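Home | News | Events | Contact

Trorby Community Pantry to open second site in Tritstead

Apr 21, 2024
By Trorby Media Office

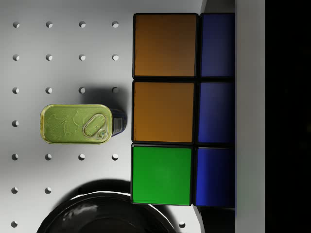
One regular at the Stumthorpe pantry told us she had been catching two buses to get her groceries, and that a place closer to home would give her back most of a morning. We have heard much the same from a good many of our neighbours, and we are so pleased to be able to tell them that the Tritstead pantry opens its doors next month in the old Klinhom Hardware building.

The new site will serve 373 households to begin with, with room to grow to 521 by December — a lovely prospect after such a long winter of planning, painting and hunting for second-hand fridges! Shelves will carry tinned goods, bread, milk and whatever fruit and veg our local growers can spare, and there will always be a cuppa on offer while you wait your turn.

Some 900 people put their names to the neighbourhood petition, and we thank every one of them. Membership is free, and forms can be picked up at the Stumthorpe counter during opening hours.

Last updated: Sunday, 4:15 pm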